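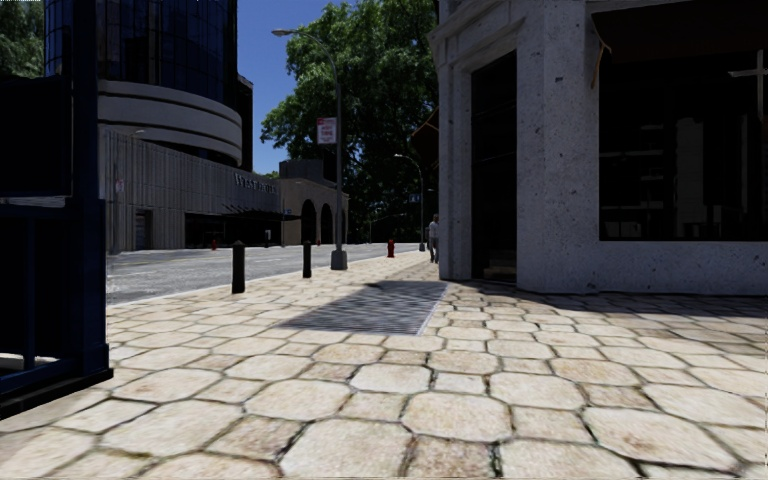 Figure 1. Rendered street corner with stone paving and a metal grate.

Who Wears the Coat Twice? Repeat Outfits and Online Shopping in Two Small Fan Communities
Ruoxi Song and Yiran Shen
Term project, final report, May

1. Why we did this

When a famous person steps out of a car in a green coat, the green coat sells out. Everyone in our seminar agreed on this, and the reading list agreed with everyone. We wanted to know what happens the second time she wears it. Our instructor called the question "small," and we have chosen to take that as praise.

2. What we collected

We used two fan forums, Dronora and Grirnby, where members identify what celebrities are wearing, often before the celebrity has sat down. Dronora is polite and has a color-coded index. Grirnby has arguments. Between them we saved 3137 posts, then threw out duplicates, giveaways and one very long dispute over whether a belt was navy.

That left 504 posts naming a specific garment. In 276 of them the outfit was a first appearance, and the rest were repeats. Yiran coded the Grirnby posts and has asked that this be recorded.

3. What we found

First appearances got links, prices and a fair amount of panic. Posters wanted to know which sizes were left. The Tang wrap coat, a favorite on both forums, drew some 200 replies in one evening, many of them only the word "gone."

Repeats went differently. Members praised the wearer for being thrifty, then asked whether the coat had been restocked. Several announced that they too were rewearing things, and named things they had bought the week before. Dumgate, a lower-priced label, came up mostly in repeat threads, as the place to find something close enough.

4. Problems

We can't tell who bought anything. People on forums say "ordered!" very easily. We also disagreed about whether a coat with a new collar counts as a repeat. Ruoxi said yes. The tables follow Ruoxi.

5. Next steps

We would like to add shoes, which both forums treat as a separate religion. Yiran would like Ruoxi to code Grirnby.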